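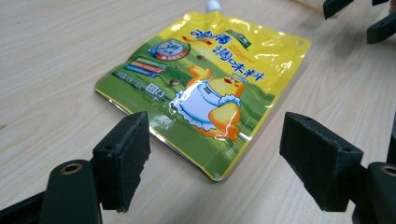 Soft packages are where you find out whether you've built a gripper or a pair of pliers, according to Efa Craddock, and by the time I first climbed the stairs to the Jodstead workshop she had been saying so for most of the winter. Boxes are easy, she told me. A box holds still and stays the shape it was when you planned for it. A pouch slumps, and slides, and shines back at you from a different spot every time you lean over it.

The seasoning pouch with the chick in the chef's hat has become something of a mascot up there (I heard it called "the chicken" all evening, with real affection), and it gets its turn under every new set of fingers. The fingers are the heart of the thing. Findar, as the group has named the project, is a hand-held gripper you work yourself, two black fingers on pivot arms with a brass-colored ring at each pivot, and the idea is to get the hand right before anyone spends money on the arm that will carry it. I liked that very much. I have a garage at home full of things I bought in the other order.

Rodica Vlad drew the first version at her dining table in February, and she still has the drawing, coffee ring and all. The pads on that one were smooth and far too proud of themselves. They would close on a pouch, squeeze it, and send it skating over the wood toward whoever was sitting opposite. Ostap Tymoshchuk roughened the next pair by hand with a scrap of sandpaper, and those were better, and then he tilted them inward a few degrees and they were better again, though he and Rodica don't agree on which of the two changes did the work. They were still going at it when I put my coat on.

We're on set 9 now. Each set gets 49 tries at the pouch lying flat, which Ostap says is the hardest way to meet one, with so little edge to get under. He writes the misses in a school notebook and doesn't bother with the successes. The whole build has cost $785 so far, and a good bit of that went on screws in the wrong size, which live in a jam jar by the door in case anybody can use them.

What comes next depends on who you ask. Rodica wants a softer pad. Ostap wants the same pad, thinner at the tip, so it can slip in beneath the sealed edge. Efa would like them both to try it on a bag of rice and stop talking. The workshop is open to visitors on Thursday evenings from 7, and if you bring a package that gives you trouble at home, they'll clear a space on the table for it.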